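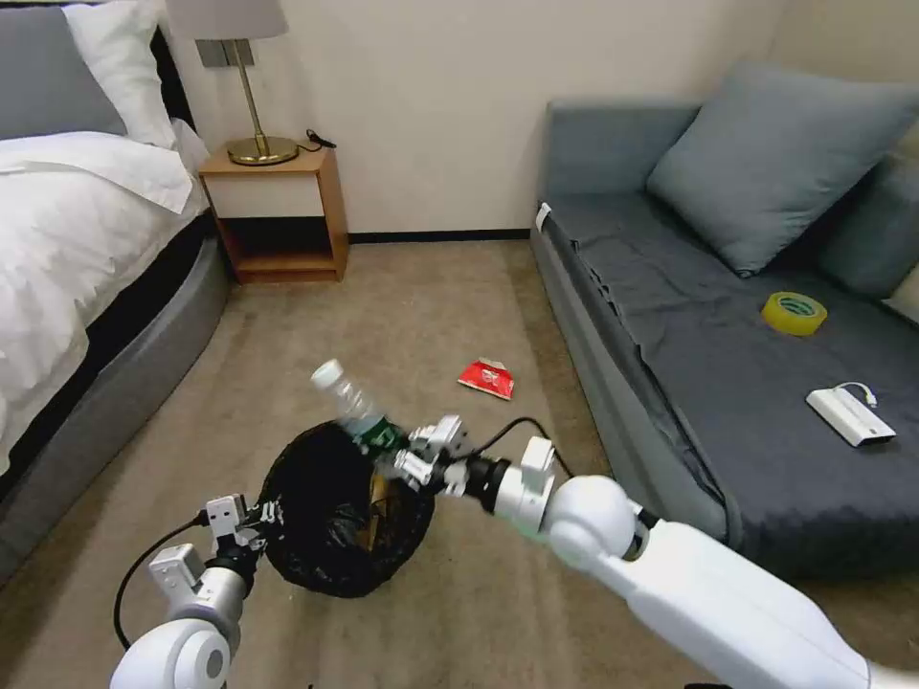 By Ehsan Abbasi
Checked by Sadia Pirzada
Ships and the Sea, reading level 3

How does a big ship get into port?

A cruise ship can cross an ocean with its own captain and crew. When it gets close to land, though, one more person usually climbs on board. This person is called a pilot. A ship's pilot does not fly anything. The job is to help the captain steer safely through the water near a port.

Why the captain needs help

The open sea is deep and wide. A harbor is neither. There may be sandbanks under the water, rocks near the shore, and ferries crossing from side to side. The tide moves the water up and down and can push a ship sideways.

A captain may visit a lot of ports in one year. A pilot works in the same port all the time and knows it very well. The pilot knows where the deep water is and which way the current runs at different times of day.

Getting on board

The pilot rides out in a small, fast boat. At Pledport, the pilot boat is called the Moncrieff. It meets cruise ships 2 miles outside the harbor wall.

The big ship slows down but keeps moving. The pilot boat comes up beside it and matches its speed. On many cruise ships, a door opens low in the side of the ship. The pilot steps or climbs in, often using a rope ladder with flat wooden steps. Pilots wear a life jacket and shoes that grip well.

On the bridge

The room where a ship is steered is called the bridge. Inside, the pilot meets the captain, and they talk about the plan. The captain tells the pilot how long the ship is, how deep it sits in the water, and how quickly it can turn.

Then the pilot gives directions, such as "port ten." Port means left when you are facing the front of the ship. Right is called starboard. A crew member repeats each direction out loud before doing it, so everyone knows it was heard correctly.

In most places the captain is still in charge of the ship while the pilot is there.

Coming in to the dock

A large ship cannot stop quickly. One that is 215 meters long starts slowing down well before it reaches the dock. Many cruise ships have small propellers in the front, called bow thrusters, which push the ship sideways. If it is windy, tugboats may help too.

At Drornard, the last turn is so tight that ships longer than 100 meters must have a tug with them.

When the ship is beside the dock, the crew sends down thick ropes. Workers on land loop them over strong metal posts called bollards. Now the passengers can get ready to go ashore.

Words to know

Bollard: a strong post that holds a ship's ropes
Bow: the front of a ship
Bridge: the room where a ship is steered
Current: water moving in one direction
Stern: the back of a ship

Next in this series: What does an anchor do?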